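The Little Card and the Big Wooden Box

By Mali Pugh
Apr 14, 2026

Somewhere in the past few years the pop photo card stopped being the free thing that fell out of the album and became the thing people buy the album for. I have watched this happen with my arms folded. A card is a card. It bends, it fades if you leave it by a window, and it weighs next to nothing, so it vanishes behind the dresser the first time you open a drawer too fast.

Aisyah Pattinasarany disagrees with me, and she has 2642 of them. She began in September six years ago with one BLACKPINK card from a friend and now runs a sorting evening in Fisdale, where people bring their shoeboxes and try to get them in order.
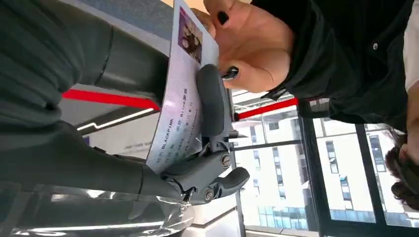

What you're paying for, as far as I can tell, is the printing around the photo. Fans read the small type the way my uncle reads the backs of baseball cards. Dates matter. Codes matter a great deal, and an argument over one of them ate nearly 54 minutes of my evening in Fisdale. I asked whether anyone could enjoy a card without knowing its number and got some polite looks.

Then there's the storage, where the real money goes. Plastic sleeves first. Then binders, which sag. The current favorite is a wooden box with a grid of open cells, and Prothero, the shop down the street from Pattinasarany's place, sells two sizes of it under the name Orari. I'm not convinced. Open cells are lovely for beads, keys, stamps and paper clips. A card stood up in one leans over, and a card laid flat often won't go in at all. You also have to dust the thing.

"You don't put the cards in the cells," Pattinasarany told me. "You put the stuff that's in the way of the cards in the cells." Clips, pens, loose stickers, the tape. The desk clears and the cards get the flat space in the middle, next to the laptop where she keeps her list.
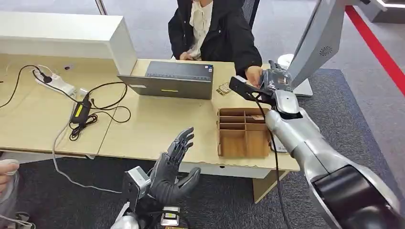 A laptop, a compartment box and a card-like object on the desk in Fisdale.

I took her method home and tried it for a week. The clips did stay put. My own cards, all 6 of them, were still in the envelope they came in, and they looked fine to me. If you own a few hundred, buy the sleeves, start a list, and hold off on the box until you've checked what you already have in the kitchen. An old muffin tin did the job for me.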